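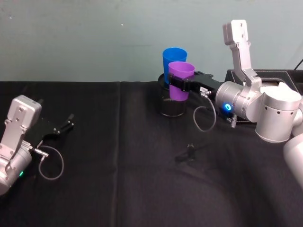

Hovland doctoral stipend, interview round

arvid_b
I am invited to the selection days for the Hovland stipend in November. The letter says 15 minutes of talk and then questions from the panel. Has somebody done this before? My topic is border policy, and I don't know how much theory they want.
Arvid Blomqvist

pranow_phd
I was there two years ago. Keep theory short. They asked me mostly why I need the archive in Tirwood and what I will do if it stays closed.

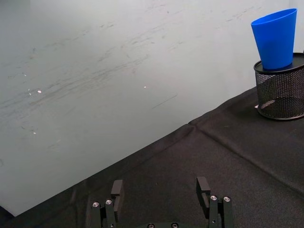 Pale wall with scuff marks, black cloth at the lower right

stirnodard
I must disagree with pranow_phd. My panel spent almost 30 minutes on method, and I was not prepared for it. Bring one page with your research questions — they do read it.

pranow_phd
Maybe it depends on the panel. In mine there were two historians.

arvid_b
Thank you both. Do they pay the train? My ticket is not cheap from here.

stirnodard
Yes, second class, but you pay first. Send the form within 14 days. I sent mine on a Wednesday evening, one day too late, and got nothing.

pranow_phd
They paid me also when I was late. Write to the office and ask.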